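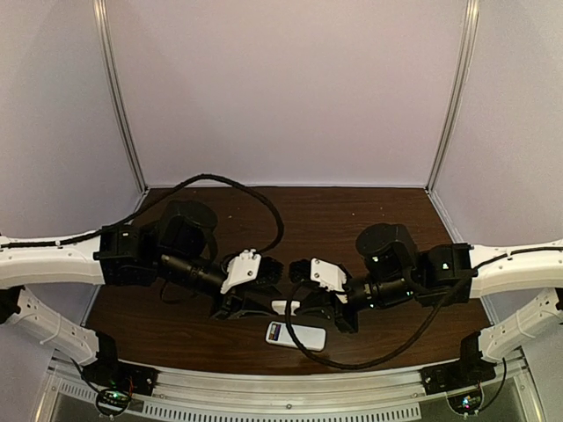

The Remote

The air conditioner at Muneck Storage had been stuck at its coldest setting since January, and the remote was the only thing it obeyed. I put it on the dark table and wrote to Herna, who sold it to us. Herna charged 495 for a visit.

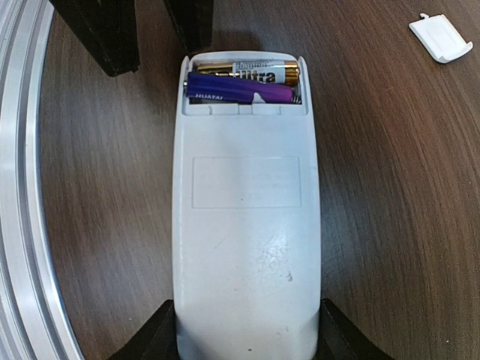 I had already tried the batteries from the clock, the doorbell and a singing fish. The manual advised a matching pair. The manual had never seen our drawer.
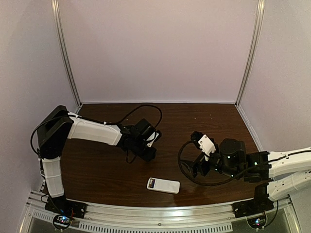 The table, mid-morning.

At five I called the helpline and was 3791st in line. A recording thanked me for my warmth, and I put on a second coat. Somewhere after 2000 I began to like the music.
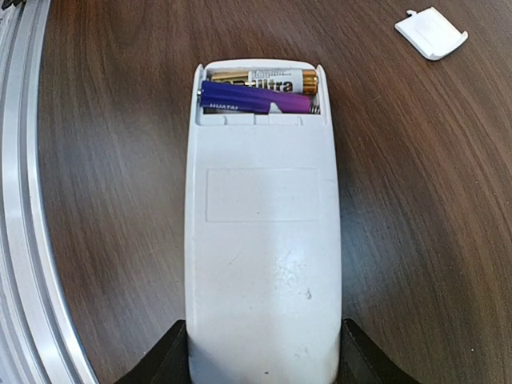
One purple, one gold, cover off.

"Have you tried turning them around?" the helpline asked. I said I'd call back.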